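A Parts Dealer Rebuilds Its Online Store

When Sem Van Beek took over De Smet, a Calldale supplier of replacement faucet parts, the company's website had a phone number, a map and a list of 40 products. The warehouse carried 300. Customers who wanted anything else had to call before the counter closed at 4:30.

Van Beek hired Dotus, a small web design shop, to build a proper store.

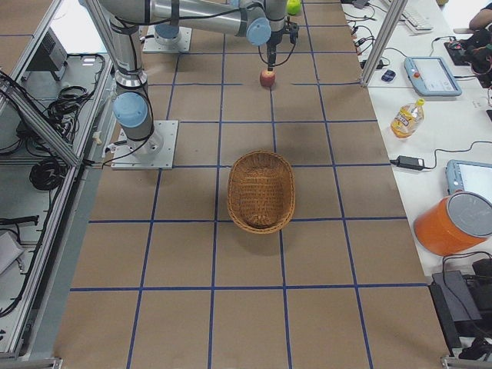
The first job was sorting out the catalog. Many parts had two or three names, depending on who had ordered them. Dotus gave each part one product page and put the old names into the search index, so a plumber who types in a number from an old invoice still lands in the right place.
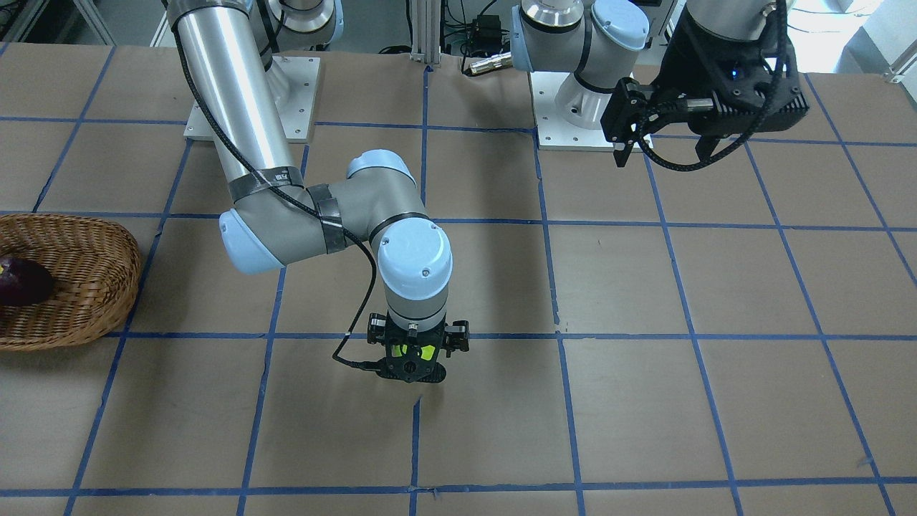 A robot arm over a taped work table.

Product photos took longer than the programming. De Smet's staff shot them in the back office over the winter, and 48 had to be redone when the threads were too dark to see.

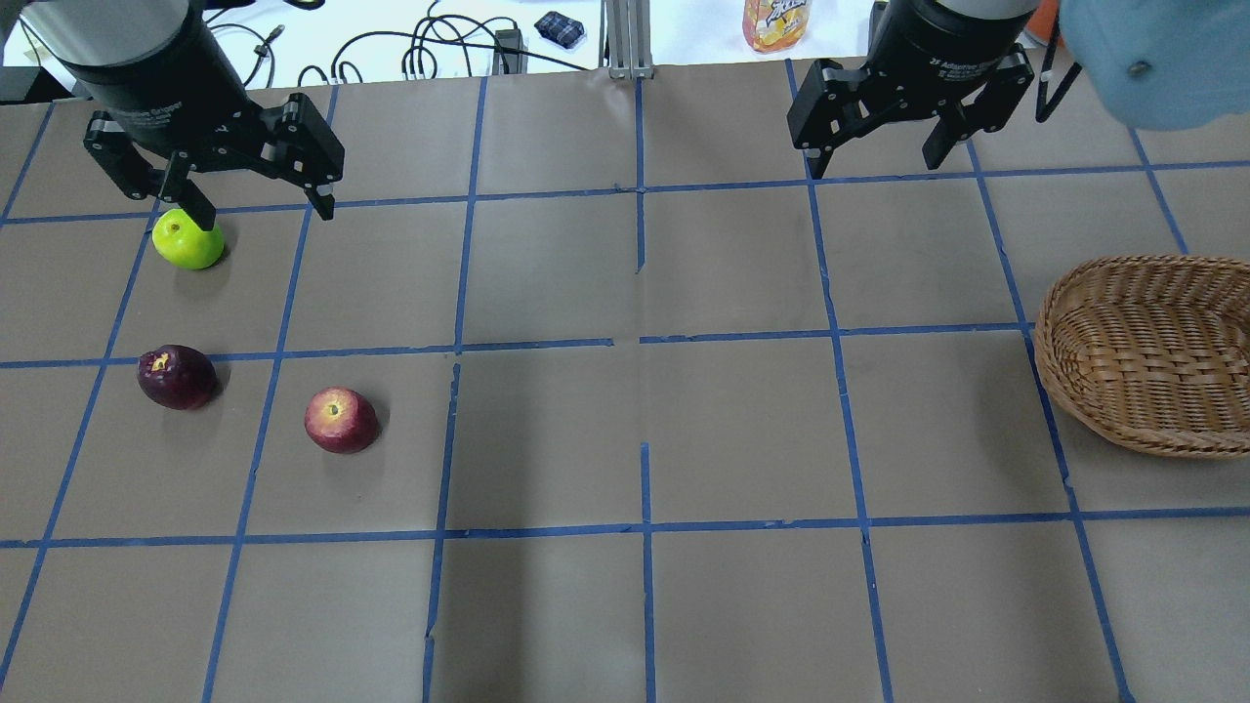 Moving the Orders

The store runs on Bisura, a hosted checkout system that also keeps the stock count. Van Beek wanted the counter and the website to draw from the same numbers. For the first month they did not match, and staff checked every web order by hand.

Orders now come in at around 200 a month. Most are for cartridges and washers. Shipping rates for heavier items are still quoted by email.
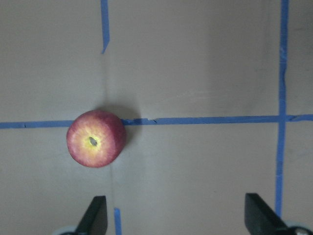

A red apple on blue tape.

Dotus handles updates under a yearly contract. A trade login with separate pricing is planned for December, and the printed catalog will stay available at the counter.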